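Plaltby library reopens Monday-style hours after dust cleanup

Reading room back in use, basement still shut

PLALTBY – The reading room at the Huet Street library is open again after a January shutdown that ran longer than anyone at the front desk had hoped. Doors at 10 a.m., same as before. Basement stacks stay closed for now.

The trouble started with the ceiling. Old plaster over the periodicals came down in patches after a leak, and the repair crew sanded for days. Fine white dust got into everything. Shelves, chair seats, the card drawers that the local history people still use. Plastic sheeting went up but did not do much.

Cleaning took 5 days. Most of it was plain vacuum work, top shelf to bottom shelf, then the floor, then the top shelf again. The library has no cleaning crew of its own and the town budget did not stretch to a contractor, so staff did it between phone calls, with loaned machines from the Griris hardware store on Dovia Road.

In all, 140 boxes of books and magazines were packed up before the sanding and have now come back upstairs. A few are still waiting to be unpacked, mostly large print. Readers looking for a large print title should ask at the desk. It may be in a box but staff can usually find it.

"You wipe a table, go to lunch, come back and write your name on it," said Perrine Roussel, branch manager. "So we quit wiping and went back to vacuuming. Should have done that first."

Dusters were a mistake, she said. They moved the stuff from the shelf to the air and the air put it back on the shelf. Soft brush on the hose worked better for book spines. For the carpet by the windows they pulled the furniture out to the middle, did the edges, and pushed it all back again. One armchair did not survive the move and has been thrown out. A replacment is on the list.

The computers were covered the whole time and came through fine. Two of the printers did not and are out for repair. Until they are back there is one printer for the whole floor, black and white only, so expect a wait after school lets out.

What is open now:

Reading room, 10 a.m. to 6 p.m.
Children's corner, same hours
Computers, one hour per person if others are waiting
Returns slot, any time

What is not:

Basement stacks
Small meeting room – being used for boxes
Upstairs restroom, use the one by the entrance

Story hour comes back too, at 4 p.m. in the children's corner. The rug there was taken up and cleaned separately, and is now down again. Parents are asked to leave strollers in the hall for the time being as the space between the shelves is tighter than it was.

No late fees will be charged for anything that came due during the closure. Holds were frozen and have been started up again from where they stopped, so nobody loses a place in line. Anyone who got an overdue notice by mail can ignore it, it went out automaticaly.

The basement is the bigger job. The leak reached the back wall and the shelving has to be unbolted before anyone can get behind it. Roussel would not give a date. She expects another round with the vacuums once the wall is patched, this time with the books out of the room entirely.

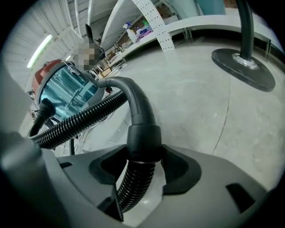 By the Plaltby news desk

A canister model with a red lid and a see-through bin, on a long corrugated hose, is the sort of machine people keep asking about at the desk. Roussel's advice for anyone with plaster dust at home is to empty the bin before it looks full and check the filter every time. Dust this fine clogs a filter fast and then the suction goes.

The borrowed machines go back to Griris at the end of the month. The store has asked for them clean, hoses included. Staff are holding on to 2 until then, for the window ledges and whatever drifts up the stairs.

Questions about holds or boxed books can go to the front desk during open hours. The phone line is working again after 10 a.m.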